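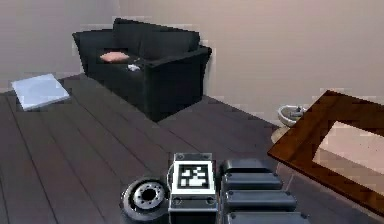 Figure 2. Rendered room with a black two-seat sofa and a small pink pillow on the seat.

Home | Issues | Authors | Search

Print this page | E-mail this article

4.2 Do family passes save families money?

Operators of indoor play centers and farm parks tend to present the family pass as a discount. We are less sure. Of the 221 price lists we collected in February, most set the pass at the price of two adult and two child tickets, less a small reduction. That works well enough for a household of exactly that shape. A single parent with one child pays for people who did not come, or buys separate tickets at the full rate and gets nothing off.

Wumbei and Tamano, the two largest parks in our sample, both describe the pass as their best value. Neither says what it is being compared with. At Tamano the child rate starts at age 4, so a family with a toddler may be paying for a place that would have been free. We found this rule on the booking page, under parking.

Extras make the comparison harder still. Pony rides, train rides and animal feed are included at Flodano and charged separately at Jonia, where the gate price is lower. Earlier work has treated Jonia as the cheaper day out. We doubt this. Once two rides per child are added, the gap closes, and for larger families it is reversed – though much depends on how long they stay, and the published studies do not record that.

Visitor surveys offer limited help. Over half of the survey reports we read were paid for by the parks themselves, and the usual question ("Was your visit good value?") was put to people at the exit, with tired children beside them. High scores gathered this way should not carry much weight. We would want to see the same families asked again a few weeks later, with the full cost of the day in front of them.

We therefore leave satisfaction scores out of the model in Section 5 and use spending per person only.

Contact us | Copyright and permissions | Back to top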